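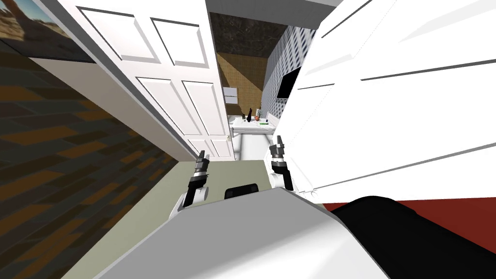
Page last changed: June 11, 2024

Filed by the project group, Hospitality and Property course

Selling a small hotel as a going concern: final report on the Narnulness project

1. What we set out to do

Our group was asked to look at how small independent hotels are priced and presented when the owners want to sell. We chose the town of Narnulness because it has several older hotels of similar size and because three of them had changed hands within a short period. The work began in January and ran to the end of the term.

We had two questions. The first was how far the asking price followed the trading accounts of the business. The second was what buyers wanted to know that the sales particulars left out.

2. Sources

We used the sales particulars of 18 hotels and guesthouses in Narnulness and the district inland from it. Six of the owners agreed to be interviewed, and two let us read summary accounts with the names of suppliers removed. The local agency, Hoàng, gave us access to its closed files on the condition that we did not publish single sale prices. We have kept to that.

We also sent a short questionnaire to people who had registered with the agency as buyers. We received 136 usable replies. Replies with no budget given were left out of the tables but read for their comments.

3. Findings on price

Most of the particulars gave turnover. Fewer gave any figure for profit, and those that did used different methods. Some owners had taken their own wages out before stating profit and some had not. This made a direct comparison hard, and we spent more time on it than planned. In the end we grouped the hotels by number of rooms and by whether they had a restaurant open to non-residents.

Hotels with a public restaurant were priced higher for the same number of rooms. The owners we spoke to did not all agree that this was right. Two said the restaurant brought in sales but very little profit once kitchen wages were paid. One had closed the restaurant on weeknights and said the hotel was easier to run that way, but that the agent had advised opening it again before the sale.

Owner's accommodation also mattered. Where there was a separate apartment for the owner, the asking price was higher, and buyers in the questionnaire ranked it above parking and below the condition of the roof and heating.

4. Findings on information

The most common complaint from buyers was that staffing was not covered. They wanted to know who would stay after the sale and on what terms. The next most common was about bookings already taken. A hotel sold in spring may have deposits for the whole summer, and the particulars did not say who would hold the money.

We looked at this in more detail for one property, the Wiker, which has a bar, a breakfast room and a small function room. Its booking ledger for one year listed 1,526 room nights. We sorted these by month and by source. Direct bookings were strongest among returning guests, and online agents filled most of the off season. None of this was in the sales particulars, although the owner had the figures ready and would have shared them.

5. The sample pack

For the practical part of the project we wrote a sample information pack, which we named Pludulari. It has a one-page summary, a staffing sheet, a list of advance bookings by month, and a repairs record. The agency read the draft and asked us to move the repairs record to the back. We did so.

6. Limits

The sample is small and comes from one district. Asking prices are not sale prices. Our questionnaire went only to registered buyers, who may be more serious than others. We did not study leasehold properties.

7. Further work

A later group could follow the hotels that are still on the market and record how the asking prices change. The blank tables and the questionnaire are held with the course office.

This site uses cookies to remember your settings. By continuing to browse you accept their use.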